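Support ticket 123: shampoo unit drains slowly, sprayer hose will not retract
Product: Hutchins backwash unit, white basin, gooseneck hose
Submitted through: Gukside Salon Supply help desk
Opened: 25 May 2022
Status: Resolved

Customer wrote:

Hello there, and thank you in advance for reading all of this, because I do tend to go on. We are a small salon with one wash station, bought through you, and I have two things to ask. They may be the same thing for all I know.

First, the basin has gotten slow. When we rinse a client the water climbs up the bowl and sits there, and I have to turn the hose off and wait before I can carry on. I have taken out what hair I could reach with tweezers (a fair amount, I'm sorry to say) and it made no difference I could see. Second, the hose used to slide back down nicely when you let go of it, and now it stops with a good length still hanging out. I've been feeding it back by hand, which is fine between clients but a nuisance with someone's head in the bowl.

I haven't poured any drain cleaner down. My sister swears by it but the leaflet said to ask first, so I'm asking.

Help desk replied:

Thank you for such a thorough note, it really does save us a round of questions! And thank you for leaving the drain cleaner on the shelf. Please keep it there, as it can harm the rubber seals under the bowl.

I do think your two troubles may be related, so let's start underneath. Could you clear everything out of and away from the wash station, so you can get at both the bowl and the space below it? Have a bucket and a couple of old towels ready. Then have a look at three spots for me: the hair catcher under the drain cover, the bend in the waste pipe, and the place where the hose drops down below the unit. If the hose is rubbing on the pipe or looped around it, please tell me which side it's on.

Customer wrote:

I got to it after closing. Clearing the station was a bigger job than it sounds. The wash area is where everything lands in our place, and things get set down in the bowl when the counter is full, which it always is. Everything has a labeled pouch and every pouch has a spot, and I can promise you very few of them were in it. The hair dryer pouch was one of the worst offenders. It belongs in a drawer and it lives wherever somebody last had a free hand.

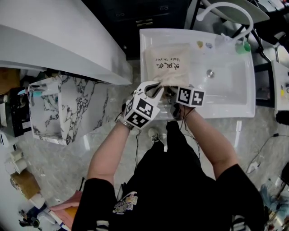
Once all that was dealt with I lifted the drain cover, and the catcher underneath was packed solid with a gray sort of felt. I washed it out in the back and it took two goes with an old toothbrush. The bowl runs better now but I would not call it quick. I timed it, being that sort of person. A full bowl took 72 seconds to empty before I started and 60 after.

Now for underneath. The hose comes down behind the waste pipe, on the left as you kneel facing it, and it goes once around the pipe before it comes back up. I'm fairly sure it was not like that when the unit was put in. We did have the floor mopped out under there in the winter, and I wonder if it got tucked up out of the way and left.

Help desk replied:

That loop is your hose problem, and I suspect it's part of your drain problem too. With every pull it will have been dragging the waste pipe a little to one side, and if the pipe sags the water sits in it.

When you have a quiet half hour:

1. Shut off both water valves under the unit and run the hose until it stops.
2. Put the bucket under the join and unscrew the hose by hand, then unwind it from the pipe and screw it back on, finger tight and a small nudge more.
3. Check that the hose weight is clipped 50 cm below the top collar.
4. Undo the bend in the waste pipe over the bucket, rinse it out in a different sink, and put it back with the washer lying flat.
5. Open the valves slowly and feel all the joins with a dry paper towel.

If the washer looks flattened or split, don't reuse it. The Pidwood washer set fits your unit and I'm happy to put one in the mail.

Customer wrote:

All done! The weight had slid nearly to the bottom, so I moved it up with a tape measure in my teeth. The hose now goes back by itself like it did when it was new. The bend had more of the gray felt in it and one hairpin. The washer had a nick on one side, so yes please to the new set, though the paper towel stayed dry for now.

Can I use the Grastico bowl cleaner we have here, or is that off limits as well?

Help desk replied:

The cleaner is fine on the bowl itself, rinsed off well with plenty of water. Rinse the hair catcher at the end of each working day and you should see very little of that felt again. Your washer set has gone in the mail, and I'm closing the ticket, but a reply to this message will open it again through the end of June.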